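Jornada de puertas abiertas Laren: datos de la demostración

Contenido
Registros tomados en noviembre en Festudstead, durante la visita al taller. Tarea única: manipular tela con dos pinzas de mano con marcadores.

Cifras
- episodios: 489
- episodios de prueba, carpeta aparte: 26
- frecuencia: 30 fps

Notas
Los episodios de prueba no llevan anotaciones – no usar para entrenar. Las etiquetas están en inglés.

Contacto
Settimio Cirillo (datos), Pascal Guérin (visitas) 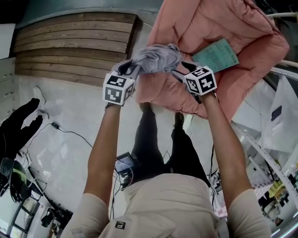 Equipo de Manipulación, Gilmartin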